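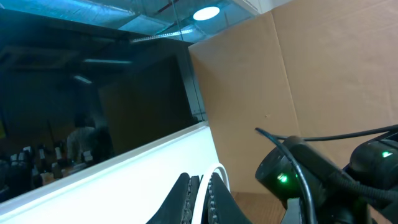 The summer I turned the back of the Lurnetti building into a place a person could sell jam from, I talked to myself so much that the window started feeling like company. I mean the big dark glass, the one over the counter. At night it gave me the whole room back, only dimmer and a little nicer, the way a restaurant looks when you walk past and can't afford it.

I'd taken the lease in July, after 20 years of making preserves in my aunt's kitchen and hauling them to the Sesusia market in the trunk of my car. My aunt had sold her house by then. She was moving to the coast with a man who fixed boats, and she wanted it known that she was not taking the kettles. So I had kettles. I had 800 empty jars, too, and a landlord who'd said the place was "pretty much ready," which I believed (I was in a believing mood that year!).

It wasn't ready. The ducts ran bare across the ceiling in their silver wrapping, and whoever had worked there before me had left cardboard everywhere, big stiff sheets of it, taller than I was. I kept one upright next to the glass. I told myself it was to keep the light out of my eyes, but mostly I liked having a wall I could write on and throw away. I never did write on it. It stayed clean and brown all summer with the one little speck in the middle, and when I was tired I'd look at the speck.

Anyway, the order. A hotel called the Aguirre wanted jam for their breakfast tables, little jars, apricot and sour cherry, and they wanted them on 12th August. I'd said yes on the phone before I'd even written down how many. Then I sat there with the pencil in my hand and felt my face go hot, the good kind of hot, and I called my aunt and she said, "Well, you'd better buy sugar."

I bought sugar. I bought so much sugar the man at the register asked if I kept bees.

The cherries were the trouble. You can't hurry a cherry. I pitted them sitting down, with a bowl in my lap and an old Sondico soccer shirt on that was already ruined from the year before, and I'd go until my thumbs looked like I'd done something terrible. The radio only got one station back there and it played the same trumpet song every night at nine. I started to wait for it. I'd think, okay, one more bowl and then the trumpet, and then the trumpet would come and I'd do another bowl anyway.

One of those nights I looked up at the glass and saw my aunt.

I don't want to make this spookier than it was. She was sitting at a table with her bottles and her jars all crowded around her, in a pale blouse, and the lights in the ceiling were two long smears above her. She looked busy. She looked like she did when I was nine and she'd let me stay up to put the lids on, and I'd burn my fingers and not say so, because if I said so I'd have to go to bed.

I lifted my hand to wave. She lifted hers.

Well, of course she did – I was 51 years old, and I'd put on the pale blouse that afternoon to go talk to the bank and then forgotten to change back into the shirt. But it took me a second. It took me longer than a second, if you want to know, and for as long as it lasted I was so happy to see her. I thought, look at her, she came all this way. She'll know if this has set.

Then I was just looking at myself.

I called her. It was late and the boat man answered, and he said hold on, and I could hear the sea or maybe the television. I said, "Did you ever see Grandma in the window?" and my aunt didn't ask what window. She said, "In the toaster, mostly." Then she wanted to know if I was testing on a cold saucer or just guessing. I'd been guessing. She told me to put 5 saucers in the freezer right that minute, while she was on the phone, and I did, and she stayed on the line and told me about a neighbor's roof until the first one was cold enough.

It hadn't set. It needed a good while longer. We'd both known that, I think.

The hotel got its jam. The cherry was a touch runny and the apricot was the best I've made, and they ordered again in the fall, mostly apricot. By then I'd hung a shade over the glass. The morning customers said it was gloomy with all that black behind the counter, and they were probably right. But I roll it up when I work late. I put the kettle on, and I wait for the trumpet, and around the third bowl I usually look up and say good evening.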